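Kalby sorting cell, progress report to Plistard
2020-12-22
From: Bořivoj Ondrejka

Short one this time, sorry, the cell has been down since the weekend and I'm writing between resets. Full spreadsheet to follow when the logs are copied off.

Where we are. 2663 garments through the cell since the start of the work package. Target for the period was met before the stoppage, so the milestone stands. 106 stops logged in the same period, most of them the usual: empty grasp, bin full, light curtain tripped by someone's elbow. Those are dealt with.

The fault. 35 of the stops are one and the same thing and it's the one I want to report properly. Arm picks up a knitted item that is twisted or knotted on itself. Gripper closes on the thin part. Force reading looks fine, so the software thinks it has a clean hold and goes to the unfold move, which is a pull outwards and a quick shake. Knot doesn't open. Load goes up very fast, the arm should stop at the limit, and on 2 occasions it didn't stop until well past it. Second time the wrist coupling slipped and the gripper turned on its mount. No one hurt. Cell was closed both times and guards did there job.

Cause, as far as we have got. The limit is checked on an averaged signal. Fine for a shirt. With a tight knit the load comes on too quickly and the average lags behind. Rolach supplied the averaging as a default and we left it alone, which is on us, should have been caught at acceptance. Dark fabric makes it worse, the depth reading is poor in the folds and the knot gets taken for a sleeve end.

What the wrist camera has to work with, black ribbed knit, knot pulled tight and the fabric spreading out again under it:
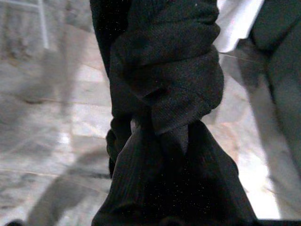 Annick Besson does not agree that the camera is the place to start. Her note on my draft says the arm must be safe with any knot in any colour, seen or unseen, and that she won't sign off a restart on the strength of a better classifier. She wants the raw force signal wired to the stop, tested with a dead weight and a rope, before any garment goes near it. "Fix the pull first. Then teach it what a knot is if there is money left."

Fair enough. I have changed the order of work to match. So:

- unfold move disabled in software, key held by Annick
- raw force signal to the safety input, Enriquez to do the wiring, quote recieved and inside the maintenance line
- new wrist coupling ordered, old one kept for inspection
- rope test, written up, copy to you
- after that only, restart at reduced speed with plain shirts
- knot detection on dark knits moves to the next period

Budget. No extra money asked for. The coupling comes out of spares. The detection work slips and I'd rather say so now than in the final report, so please treat that deliverable as late.

Needed from you: a yes in writing to moving the deliverable, and the name of whoever at Plistard should get the incident form. I have sent it to the general address, no answer yet.

Logs for both overloads are on the shared drive under Kalby, stops folder. Ring if anything is unclear, email is slow this week.

B.O.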